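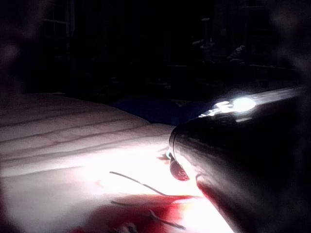
Fig. 2. Black fingertip just over the quilted surface.

Okay, rules for close work - the stuff I kept repeating in April. My first one is dull: say out loud what you're about to touch before you touch it. I've run this course six times and I still forget!

Second, only one person gives commands. If you want to swap, take your hands off first, say "yours," and wait to hear "mine" back.

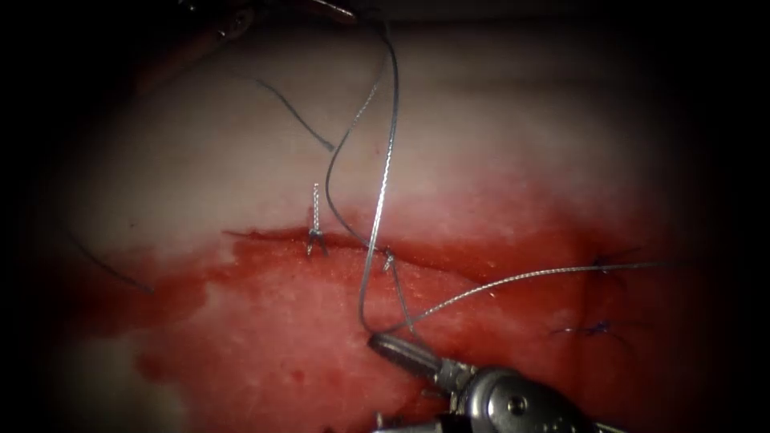

Third, keep an eye on your thread and wire the whole way along, tail included. I used to stare at the jaws and nothing else (bad habit, took me ages to lose). If you can't see the tip, stop. Write any stop in the Plirell log, even the silly ones.

2 comments

Dezső Pap: Does the "yours/mine" thing count for a short pause too?

galanis205: Thanks, printed this for our bench!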